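Cleaning and Hygiene in Shared Buildings
Unit 7: Hard surfaces that many people touch

Notes for the September intake, Domcombe site. Tutor: Virgilio Ocampo. Room 1303.

Read these notes before the practical. Bring your dilution card from Unit 6.

1. Cleaning and disinfecting

Cleaning takes soil off a surface. Disinfecting reduces the number of living germs on it. Most disinfectants work badly through grease and dust, so a dirty surface is cleaned first and disinfected second. Some products do both jobs in one pass, but only on light soil. Read the label each time you open a new product, even if the bottle looks the same as the last one.

2. Contact time

Contact time is how long the surface must stay visibly wet for the product to work. It is printed on the label and varies a good deal between products. The usual mistake is to spray and wipe dry straight away. On warm metal the liquid may dry before the time is up, and you will need to apply it again.

3. Touch points

Walk the room before you start and note where hands go: door plates, light switches, taps, handrails, locker doors, chair backs. In last year's survey of the Policarpio building, students logged 300 touch points on two floors and found 56 that were on no cleaning schedule. Most were the edges of doors, which people grab instead of the handle.

4. Painted and coated metal

Use a damp cloth and a neutral cleaner. Spray the cloth, not the door – liquid runs into vents, hinges and lock barrels and causes rust that shows months later. Abrasive pads leave a dull patch that can't be put right. Work from the top of the unit to the bottom, and do the edges and the area round the lock before the flat of the door.

5. Cloths

Microfibre picks up fine dust well but loses its grip if washed with fabric softener or dried too hot. Keep to the colour code for your site. At Domcombe blue is for general areas and red is for toilets. The Stomar site has its own chart, so check it when you go there on placement. Fold a flat cloth into quarters and turn to a clean face as each one gets dirty.

Blue cloth, general areas:
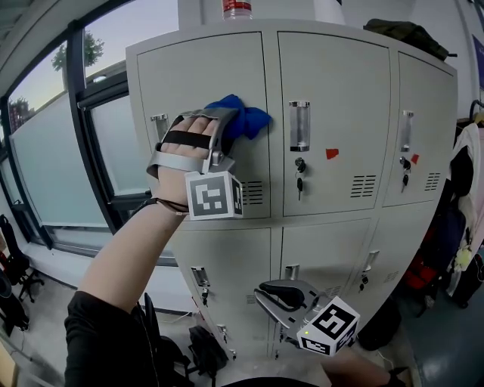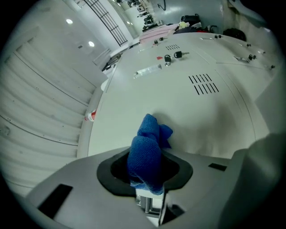

6. Order of work

High to low, clean to dirty, far end to door. Bins are emptied first and floors are done last. If you are called away, write down where you stopped.

7. Records

Fill in the Skirkex sheet before you leave the room. Put the time, the product, the dilution and your initials. If a surface is damaged, say where and how badly, and leave the repair to the site team.

For next session: read Unit 8 on floors and bring one product label from home. We start at 9.30 am.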